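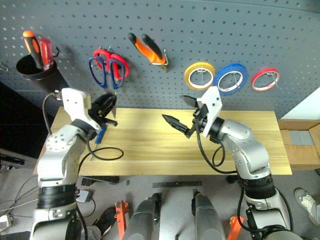 Saarinen Pegboard Back Panel, gray

Perforated back panel for the Saarinen series of workbenches. Stands upright behind the bench top and takes hooks, cup holders and wire holders for hand tools and consumables. Suitable for assembly stations, repair counters and school workshops.

Specification

Product line: Saarinen
Supplier: Kirnbridge
Finish: gray
Hole pattern: evenly spaced round holes in rows, full width
Height above bench top: 20 in
Load per single hook: 12 lb, static
Item number: 308
Mounting: rear uprights, bolted to bench frame
Bench: sold separately

Load figures apply to hooks that are fully seated, with the heel flat against the panel. Do not hang powered tools from a single hook. For anything heavier than the rating, use two hooks side by side and keep the tool low on the board.

Compatible holders

Single peg hook. Thin metal, straight. For tape rolls and looped handles. A roll of tape is hung through its core and can be taken off with one hand.

U-shaped wire hook. For scissors and other tools with two loops. The tool hangs with its blades down.

Wire holder for pliers. Supports the jaw end, so the pliers lie at an angle across the board. Leave clearance on both sides for the handles.

Cup holder, round, black. For screwdrivers and similar long tools, handle up. Short tools drop below the rim and are hard to grip; use a hook for those.

Holders from the older Cernus range do not fit. The peg diameter is different, and forcing them will widen the holes.

Layout

Plan the board before fitting the hooks. Cutting tools and consumables should have separate zones, and the tools used most often should hang between elbow and eye height. Closed scissors need free board below the tips. Rolls of tape can hang close together, but a large roll next to a small one will rub if the hooks are set at the same spacing.

Hooks can stay in place while tools are out on the bench. An empty hook marks the return position, and no printed outline is needed — although outlines can be applied if the shop prefers them.
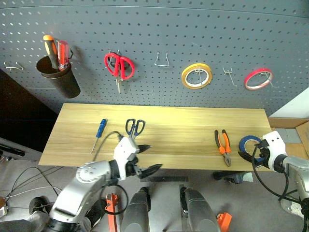
Saarinen panel with tools and blue tape out on the bench top. Red scissors and two tape rolls on hooks.

Care

Wipe with a damp cloth and mild detergent. Solvents will dull the finish. Check hook seating every 1,000 hours of bench use, or whenever the layout is changed.

Ordering

Panels ship flat from the Astutley warehouse, normally in about 12 working days. Hooks and holders are packed separately and are listed under Accessories. Bolts for the uprights are included; a wrench is not.

For layout drawings contact Elli Tuominen. For spare parts and returns contact Ayana Jemal, quoting the item number.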